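Speaker notes: Keeping a small archive readable
Cillian Hegarty, Clestemar Local History Day, October 2020

Slide 1. Thank the hosts. Say who I am and that I look after the Drusta parish papers. Talk is 30 minutes, questions after.

Slide 2. What we hold. Rate books, school registers, letters from the Karpenko mill. 400 items when I took over, most in one cupboard. Mention the damp on the north wall. Don't get stuck on the damp.

Slide 3. Paper first. Take out rusty clips and rubber bands. Pencil only, on the back, bottom left corner. Folders before boxes. If people ask about gloves: clean dry hands are fine for paper, gloves for photographs.

Slide 4. Numbering. Read out the old system and let them laugh. The new one is a letter for the box and a number for the item, nothing else. Never reuse a number, even when an item goes back to the family.

Slide 5. The mill letters. Read the one from December about the frozen wheel (marked with a green slip). Pause. 27 letters in the run, two still to be transcribed. Ask if anyone reads old shorthand.

Slide 6. Copying. We scan the fragile things first, then whatever gets asked for most. Name the file after the item number straight away. Keep one copy in the building and one at Skoton. Open a few files every year to check they still work.

Slide 7. Money. The first order of boxes cost us 100 pounds. Cheaper to share an order with another group. Pass round the sign-up sheet.

Slide 8. Leave up during questions.
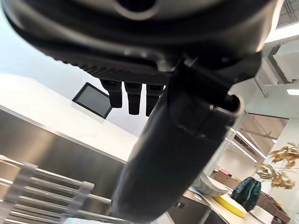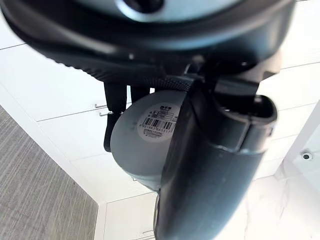 Slide 8, left and right: black gripper fingers under a dark housing, seen close up.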